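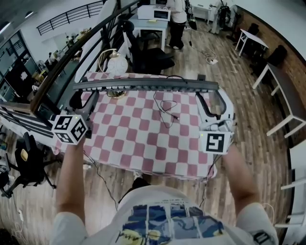
Reading time: 2 minutes

Household Skills, Unit 9: Clearing and dressing a table
Handout to go with the practical. Tutor: Vesna Vidmar

The task in this unit is a table that has a cloth on it and other things standing on the cloth. In our practice set-up that means a pink and white checked tablecloth, a table lamp with a white globe shade, and some thin black cables.

Cables first. Follow each one with your fingers from one end to the other before you pull anything. If it belongs to a lamp, switch off at the wall and unplug it. Coil it in loops the width of your hand and fasten it. A tangle left lying in the middle of the cloth will drag on whatever you move next.

Long items come second. A rail or a curtain pole should be held at both ends and kept level. Lift it clear of the cloth, look at what is standing behind it, then step back. Do not swing one end round. With a lamp at the back corner, move the lamp to the floor or a shelf first if you have any doubt. Hold it by the base and keep your hands off the shade.

The cloth. Checks make the work easier, as the lines show at once if it is crooked. Pick one line of squares and set it along the table edge. Work from the middle outwards with flat hands. The near side should hang in soft folds and stop well short of the floor. Check the drop on the opposite side before you put anything back.

Notes from last term's marking (Dušan Angelovski):
- Several people smoothed the cloth with the lamp still on it. Marks were lost for this.
- Coiled cables go in the Durholm box, not the drawer.

For next time: read sheet 2 on folding and bring a cloth of your own, any size. Vesela Matić has spares if you ask before the session.

We use cookies to improve your visit. Accept all | Manage settings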